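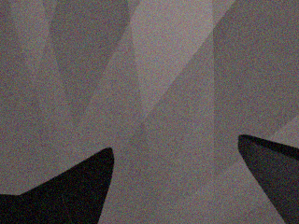
## Week 6: Did the visitors come back?

Reading for this week: the Skindon resort case in your pack, both halves. Bring the occupancy table to the seminar.

Every resort that has had a bad year puts out the same press release twelve months later. The beach is packed, the hotels are full, families are smiling. Treat it as a claim like any other and ask what was counted, by whom, and against which earlier year.

Skindon is our main case. The ferry dispute closed the harbour for most of one summer. The next year the resort office announced that holiday visits were up 63 per cent. It's a large number and it was widely repeated. It compares a normal summer with one in which the boats hardly ran, so it would have been strange if it hadn't gone up. Set against the last ordinary summer, visits were down 15 per cent.

### Three weak kinds of evidence

**Vendor talk.** Reporters ask the person hiring out deckchairs. Fine for colour, but a stallholder sees one strip of sand and has every reason to sound cheerful.

**Hotel occupancy.** Better, with a catch. In the Pultier figures, occupancy rose to 43 per cent of rooms *open*. Several hotels had shut whole floors. Close enough rooms and any hotel looks busy. 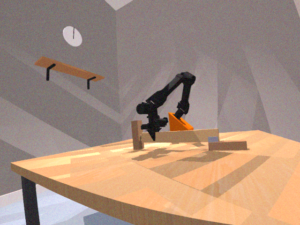 The same trick can be played with the calendar. Pultier reported its long weekend in April on its own and left out the weeks on either side, which were poor. A full weekend tells you that people like a weekend off.

**Day-trippers.** Vidal counts cars at the toll road and calls them tourists. Some are. Others live there, or are delivering bread. I have asked the road office twice how it separates them and have yet to get an answer I'd put in a footnote.

### For the seminar

1. Rework the Skindon figure using the last ordinary summer as your base. Show your working.
2. Find one sentence in the Pultier release that is true and still misleading.
3. Zaston published no figures at all, only a statement that 22 coach firms had "returned". Returned from what? Write down what you would need to know before using it.

Keep answers to one side. I don't want a history of the seaside. 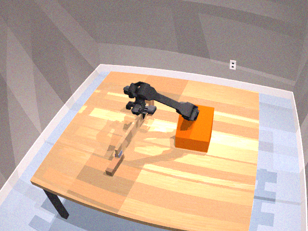 *Fig. 3. Arm and wooden table, grey-walled room.*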